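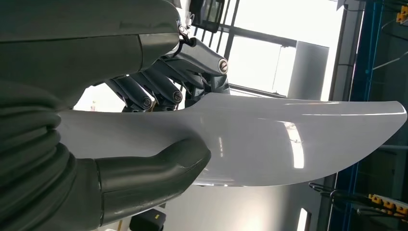 Gloss white is the easiest finish there is, a customer wrote to us once, so why does Killside charge more for it than for matte? We get some version of that letter every November, when shops are going over their budgets. The short answer is that we have never found it easy, and we don't trust people who say they have.

A long white curve with a point at one end is a hard thing to get right. The light from a window runs down it in streaks, and if the surface under the paint has a dip in it, the streak wobbles. Matte would let you get away with that dip. Gloss shows it to anybody who walks past.

## What we do

Killside finishes curved parts for other companies: covers, fairings, trim, blades for display fans, and the odd piece whose owner won't tell us what it's for. We sand, fill, prime, paint, and polish. We don't mold anything and we don't design anything. Customers ask us to start doing both about twice a year, and so far we have said no, mostly out of doubt that we'd be any good at it.

The shop has nine people in it. Three of them do nothing but final polish. We used to rotate everybody through every station, on the theory that it made for better work, and after a year of looking at the returns we dropped the theory.

## What we don't say

You won't see "flawless" on this site. We read that word on a lot of other people's sites, and then the parts come to us for stripping. You also won't see "mirror finish." A painted panel gives you a soft, blurry sort of reflection in most light, and a customer who has been promised a mirror is going to be upset with it.

We are doubtful about "scratch-resistant" too. Every coating salesman who has come through the door has said it. We ask them to leave a sample, and we put it in a drawer with some keys for a month. The one clear coat we have kept on the shelf after that is Protine, and even there we'd ask you to keep the rings off your fingers when you handle the part.

## How we check

Daylight first. The inspection bench is next to the windows and we have turned down two offers of expensive light tunnels to replace it. Maybe they're better. The people selling them couldn't show us a defect that the windows had missed.

After that, the part gets picked up and turned. Tapered pieces should be held by the narrow end or the stem, if they have one, with support from underneath, and never by the tip. Tips chip. Of all the parts sent back to us last year, more had a damaged tip than any other fault, and we argued for a while over whether that was our packing or the customer's unpacking. We changed the packing anyway.

## The Tijani job

People ask what our biggest order was. It was 776 side covers for the Tijani line, all white, all curved on one edge and close to straight on the other. We had quoted for 500. We would not take on a job that size again without a written color standard, and we say so here because the sales page makes it sound like it went smoothly. Two batches of primer from Josex didn't match each other. You could see it through the topcoat if you knew where to look, and the customer knew where to look. We redid the second batch at our own cost.

## Working with us

Send a part before you send a drawing. Drawings tell us what the curve was meant to be. Send the worst one you have, with the sink marks and the seam line still on it, and we'll tell you whether it can be saved and what we'd charge. Sometimes the answer is that you should paint it gray. Some customers take that badly and go elsewhere, and a few of those have come back with the same part in the same box.

Page last revised 2019-08-05. Prices are on a separate sheet, which we send by email on request.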